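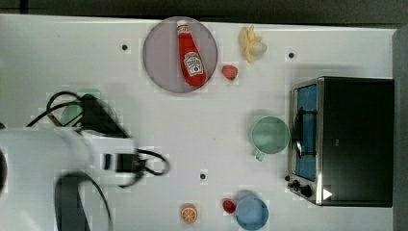
Candon bench, pre-run safety and inspection checklist, with comments from the Kukia trials

Kukia is our method for picking out which objects matter to an instruction and ignoring the rest, and after 200 runs on the Candon bench I'm more excited about it than I was at the start! It asks a lot of the table, though. A layout like the one with the ketchup bottle lying across the grey plate, the strawberry beside it and the peeled banana up near the toaster oven is exactly what we want, a good spread of distractors with a clear patch of white left between the gripper and the green cup. The checks are in the order I do them. Please add your own comments underneath mine.

1. Emergency stop pressed, released and reset before the first run of the session.
OK. Do it with the arm powered and at rest. The reset light took two presses this month, logged.

2. Arm base bolts and table clamps tight.
OK. One clamp had worked slightly loose by the end of the September block. Now checked every 48 runs as well as at the start.

3. Gripper cables free of the fingers and of the wrist joint.
Needs watching. The loops stand well out from the gripper and the wrist turns further under Kukia than it did under Chu, our older baseline. Turn the wrist by hand to both ends of its range and look for any pull. If a loop tightens, stop and re-tie it.

4. Holes in the table top clear.
OK. Run a finger over each one. Small round items find them sooner or later.

5. Toaster oven unplugged at the wall, door closed.
OK. It is there as an object to reason about and must never be live during a run. Check the plug itself, as the knobs tell you nothing.

6. Cups empty.
OK. No liquids on this bench, including yours.

7. Objects placed to the layout card, clear patch left under the gripper.
OK. Use the overhead view to compare with the card. Items near the bottom edge are easy to lose from view, so nudge them in if the card allows.

8. Speed limit set in Unari before the policy is loaded.
Failed once, corrected. Unari goes back to its default when it restarts, and we caught it on the second run. The limit is now read back on screen and someone has to say it out loud. Slightly silly, works very well.

9. Everyone behind the line, one hand near the stop.
OK throughout.

10. Results sheet open, run number written down before the arm moves.
OK. Aborted runs count and must be entered with a reason.

Comments on the method

With Chu, adding 2 extra objects was enough to send the arm drifting towards the wrong thing, and most of our stops came from that. Kukia holds its line far better — I had my hand over the button for the whole first session and hardly used it. Fewer stops also means fewer cable snags, a lovely side effect that we hadn't planned for.

The weak spot is still anything lying on top of something else. Approaches to stacked items come in low, so keep item 9 strict for those layouts. We go on to 600 runs next, same bench, same list. Item 3 stays open until the new cable guide is fitted.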